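Salley Cable Drawer Organizer – Set-Up Guide
Section 3: Sorting your cables before you fill the trays

Before anything goes into the drawer, please give yourself a clear stretch of wood to work on and a little patience. Most of us have a pile of black cables somewhere, and it really is worth the time to sort them properly. 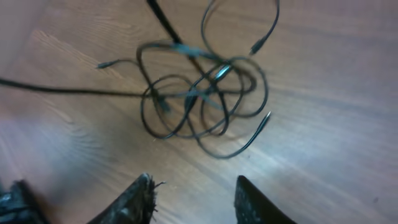
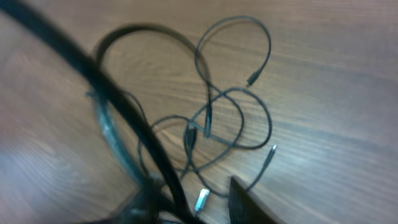
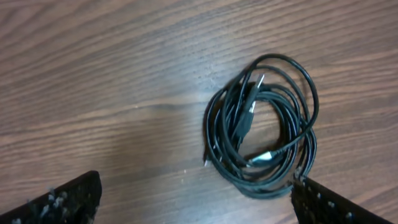
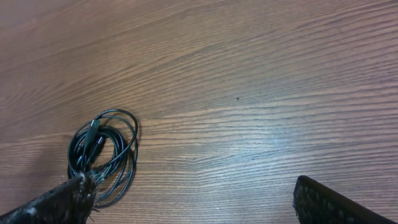

Fig. 3 – Black cables on a wood surface.

1. Unplug everything first, at both ends, and lay the bundle down flat.

2. Find the plugs. Look in the middle of the loops as well as around the outside, as the small ones like to hide in there.

3. Starting from a plug, ease that cable back through the loops, one crossing at a time. If it catches, go back a little and try the next loop over.

4. Coil each cable loosely, a bit taller than it is wide, and slip a Salley tie around the middle.

5. Put thick cables in the deep tray and thin ones in the shallow trays – the 8 small labels are for these.

Caution: Never pull hard on a knot, and don't wind a cable tightly around its own plug.

Note: Spare ties can be ordered from Grasgate. Ask for Kátia Honorato, who will happily help you pick a size.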